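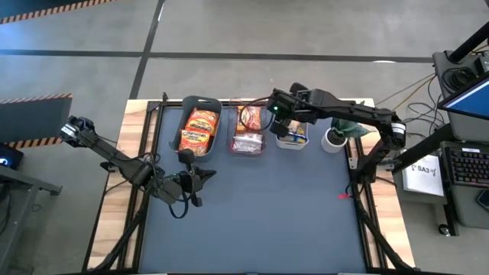 Go for the snacks, a reader wrote to me before I left for the Prindstead open day, and skip the speeches. Good advice! I got to the Jultell hall at 9 and went straight to the sorting tables, where noodle packets get a bin of their own (orange and yellow, very cheerful) and the foil-wrapped stuff shares with the snack bags. I loved the little green plant next to the bins. Parking was $4, and the bus back to Grirkport was packed.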